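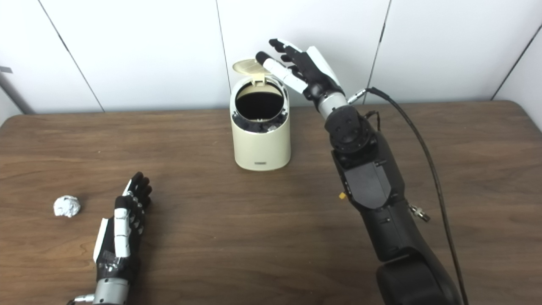
Rasa Grigaitė wrote to us in November that she had put off her grandmother's letters for years, and that what finally got her going was having somewhere to put them. She wanted to know whether the Branov Family Record Set would suit a family with two alphabets, three spellings of the same surname and a great-aunt nobody could place. Yes, Rasa, it will, and your letter made us rewrite most of this page, so thank you!

# The Branov Family Record Set

The Branov is our set for people who are past the first rush of family history and are now sitting with a dining room full of paper. You know how it goes. You start with one name in a parish register, and before long you have ship lists, a photocopied will, a cousin's typed recollections and a stack of envelopes you are half afraid to open. The set gives all of that a home, and it gives you a way of writing down where each piece came from while you still remember.

## What comes in the box

- 1 post-bound record book, cloth cover, with 20 divider tabs
- 8 fold-out pedigree charts
- 3 document boxes with drop fronts, sized for legal paper laid flat
- 1000 numbered source slips, in pads
- A small booklet of instructions, which we hope is pleasant to read

The book, the charts and the slips all use the same numbering, so once you have given your great-grandfather a number he keeps it everywhere.

## The record book

Each family gets its own section, with a page for the couple, a page for the children and as many blank ruled pages as you care to add. The posts unscrew by hand. We moved to posts a while back after hearing from so many of you that ring binders would not lie flat in a library, and I have to say I don't miss the rings at all.

There is a box on every person page for other spellings. It used to be one line long, and that was silly of us. A family named Pangilinan may turn up under four or five versions in the hands of different clerks, and a family from the Baltic coast may change its ending depending on whether the record is for a husband, a wife or a daughter. The new box runs the full width of the page and has room for the name in its original script.

For people you can't attach to anyone yet, use the gray section at the back. We call it the waiting room. Write down what you have - a first name, a witness signature, a mention in a letter - and give it a number just like everybody else. When you find out where the person belongs, move the whole page forward and keep the number the same.

## The source slips

These are the part I am fondest of, and the part most people skip at first. A slip is a little larger than a playing card. It asks for the record, where you saw it, who kept it and the exact wording of the line that matters to you. Copy the wording as it stands, odd spelling and all. If your ancestor was fined for missing meeting, write down what the clerk wrote, and save your own opinion for the back of the slip (there is plenty of room back there, and you will want it).

Family stories get slips too. Put down who told it, who they heard it from and where you were sitting when you heard it. A story with a slip is a good deal easier to check later on.

## The boxes

The fronts drop down so you can slide a folder out without bending it. Please take off rubber bands, paper clips and tape that comes away freely before anything goes in. If tape is stuck fast, leave it alone and ask a conservator. Store the boxes on an inside wall, off the floor, and stay out of the attic if you possibly can.

## Choosing between our sets

The Atow is our starter set, with a thinner book and a single box. It is plenty for one line of the family or for a present to somebody newly curious. The Zisura is for oversize things like maps, certificates and panoramic reunion photographs, and it has no record book at all. Many people end up pairing it with the Branov, and the numbers on the slips carry across.

If you already own an Atow, you can move your pages straight into the Branov book. The holes line up. Your old dividers will fit as well, though they stand a touch shorter than the new ones.

## Refills and returns

Charts, ruled pages and slips are all sold separately, and we keep them in stock year round. Boxes can be ordered singly. If the set isn't right for you, send it back unused in its carton and we will refund it. Pages you have written on are yours to keep - we couldn't resell them, and somebody in your family will be glad of them.

Questions about scripts, name endings or puzzling relatives are welcome by letter or email. We do read them all, and we answer in the mornings, before the packing starts.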